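義母に器を送る

2018年7月13日

梅雨が明けたと思ったら急に暑くなりましたね。みなさん、ちゃんと眠れていますか。うちは寝室の扇風機が夜中にカタカタ鳴るようになってしまって、そろそろ買い替えかなあ、でもまだ回るしなあ、と毎晩同じことを考えながら寝ています。

さて、今日は荷造りの話です。五月に義母の家へ遊びに行ったとき、私が持っていった小さな鉢をたいそう気に入ってくれて、「こういうの、あと二つ三つあるといいわねえ」と言っていたのが、ずっと頭に残っていたんです。それで先月、近所の「ほしの」という器の店に寄ったら、似た雰囲気の浅鉢が棚に並んでいまして。白っぽい釉薬がとろんとかかっていて、縁だけ少し茶色いのです。ああ、これだ、と思ってその場で三枚買いました。一枚3000円。自分の器だとさんざん迷うのに、人にあげるものだとどうしてこう早いのでしょう。

買ったはいいけれど、そこからが長かった。送ろう送ろうと思いながら、器は紙袋に入ったまま玄関の棚の上で三週間。夫の健太(石田家の次男で、つまり義母の息子です)には「お店から直接送ってもらえばよかったのに」と言われました。ごもっともです。でも手紙も入れたかったし、義母の好きな海苔も一緒に入れたかったし、それにやっぱり自分で包みたかったんですよね。

箱は、押し入れにためてある中から選びました。うちには段ボールをとっておく癖のある人間が二人いるので、大きさには困りません。むしろ押し入れの下の段が箱に占領されていて、掃除機を出すたびにどれかが落ちてきます。今回は深さのある小ぶりの箱にしました。

器の包み方は、昔アルバイトをしていた雑貨屋で教わったやり方のままです。薄紙で一枚ずつくるんで、そのあと新聞紙をふんわり巻いて、お皿は寝かせずに立てて並べる。はじめて教わったときは、立てるほうが怖い気がしたものですが、今ではすっかりこれでないと落ち着かなくなりました。すき間には丸めた新聞紙をぎゅうぎゅう詰めて、ふたを閉める前に両手で箱を持ってそっと揺すってみます。ことり、とでも音がしたらやり直し。今回は二回やり直しました。海苔の缶が犯人でした。
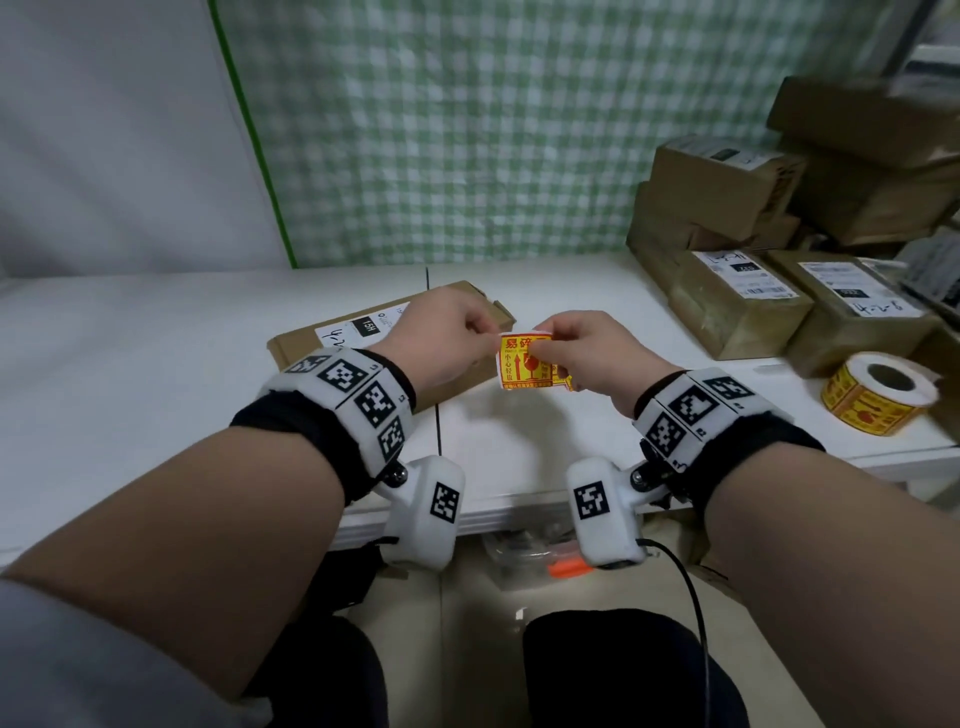
それから、割れもののシール。ふだんは箱に太いペンで「ワレモノ」と書いてすませてしまうのですが、義母あてだと思うと、字の下手さが急に気になってくるんです。シールだとぐっときちんとした荷物に見えますし、赤い色は遠くからでもよく目立ちます。小さいことですけれど、貼り終えると「よし、行っておいで」という気持ちになります。

シールというもの、台紙からはがすときにちょっとしたこつがいりますよね。爪を短く切った翌日などは本当にだめで、角をかりかりやっているうちに紙だけめくれてしまったりします。私は台紙のほうを軽く反らせて、浮いてきた角をつまむようにしています。急いでやるとくるんと丸まって自分同士でくっついてしまうので、ここだけは息を止めてゆっくり。貼る場所は上の面と、横の面にも一枚ずつ。古い箱を使うときは、前の送り状を先にはがしておくのも忘れずに。以前それを忘れて、受付の方に「お届け先はどちらの住所ですか」と聞かれ、顔から火が出ました。

手紙は結局、便箋に一枚だけになりました。書きたいことはいろいろあったはずなのに、いざペンを持つと「暑いのでお体に気をつけて」で半分埋まってしまいます。残りの半分は、春にいただいた紫陽花の鉢植えのことを書きました。今年は三つ咲いて、いまは色が抜けて緑がかってきたところです。切るのがもったいなくてまだそのままにしてあるのですが、来年のためにはもう切ったほうがいいのかしら。これも義母に聞こうと思って、最後に書き足しておきました。

荷物は夕方、少し涼しくなってから歩いて出しに行きました。三枚の器と海苔の缶で、思っていたよりずっしりきます。途中、坂の下のベンチで一休み。帰りは手ぶらで身が軽くて、つい遠回りして豆腐屋さんに寄ってしまいました。寄せ豆腐が200円。夕飯は豆腐に茗荷をたっぷりのせて、あとは昨日の煮物の残りです。

届いたら電話をくれると思うので、そのとき器に何を盛るつもりか聞いてみます。私の予想では、まずは胡瓜の酢の物です。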